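How to Clean and Reset a Kitchen Counter Corner

The corner of a kitchen counter collects more grease and crumbs than any other part of it. Appliances get pushed back there, and most daily wiping goes around them. This guide covers cleaning a corner that holds a toaster, a larger stainless steel appliance, a cutting board and some small storage, with a tile backsplash behind. Set aside an hour. It goes faster if you do it every month or so.

What you need

Dish soap
2 microfiber cloths, one for washing and one for drying
A soft toothbrush or small nylon brush
A dry pastry brush
Baking soda
Food-grade mineral oil
A tray or a clear stretch of counter to move things to

Skip vinegar if your counter is natural marble. Acid leaves dull spots on it. Quartz and laminate with a marble pattern are more forgiving, but dish soap and warm water will do the job on all three.

Step 1. Unplug and move everything out

Unplug the appliances at the wall and let them cool. Lift them to move them. Dragging a heavy appliance can scratch the counter if there is grit under the feet. If you have one that is too heavy for one person, get help or slide it on a folded towel.

Put the cutting board by the sink. Empty any boxes or small drawers you keep at the back and set the contents on the tray.

Step 2. Clean the backsplash

Start with the wall so that drips land on a counter you have not cleaned yet. Small mosaic tile has a lot of grout for its size, and the grout is where the grease holds. Mix a few drops of dish soap into a bowl of warm water and wash the tile from the top down.

For grout that stays dark, make a paste of baking soda and water and work it along the lines with the toothbrush. Leave it five minutes and rinse with a damp cloth. Pay attention to the inside corner where the two walls meet. Dry the tile afterward or it will streak.

Step 3. Clean the toaster

Pull out the crumb tray and empty it into the trash. Wash the tray with soap and water and dry it completely before it goes back. Turn the toaster upside down over the sink and tap the sides gently. Use the dry pastry brush to loosen whatever is caught around the guide wires. Never put water or a metal tool in the slots.

Wipe the outside with a barely damp cloth. Push the lever up and down a few times to check that it moves freely.

Step 4. Wipe down the stainless steel

A flat steel top is the first surface to show smudges, and on brushed steel they look like dark clouds. Use one drop of dish soap on a damp cloth and wipe with the grain of the metal. Go over it again with plain water, then dry right away with the second cloth. Get under and behind the handle as well.

If there is still a film, a few drops of mineral oil on a dry cloth will even it out. Only do this on a cool surface you do not heat. On anything that gets hot, leave the oil off. Steel wool and powdered cleansers will leave scratches that do not come out.

Step 5. Wash and oil the cutting board

Wash a bamboo board by hand on both sides and along the groove. Do not soak it. Stand it on edge until it is dry all the way through, overnight if you can. Rub in a thin coat of mineral oil, wait twenty minutes and wipe off what is left.

Step 6. Wipe the counter and put things back

Wash the bare counter, rinse and dry it. Then return things in order from back to front. Low storage goes against the wall, the board lies flat in front of it, and the appliances you use every morning go nearest to you. Leave the toaster lever where you can reach it.

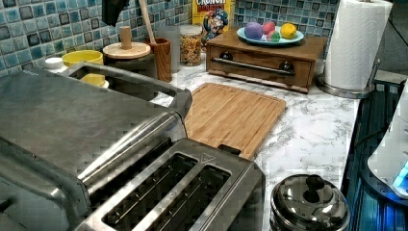 Step 7. Check the spacing before you plug in

Look at what is above and beside the toaster. It should have open space over the slots, and the cord should not run across the top of anything that heats. Keep paper towels and dish towels out of this corner. When you make toast, move the board back if it is close to the toaster.

Keeping it up

Empty the crumb tray every Friday, or more often in a house that eats a lot of toast. Wipe the steel when you wipe the stove. The tile can wait for the monthly cleaning unless you have been frying. Oil the board again when water stops beading on it.

Written by Darren Crabtree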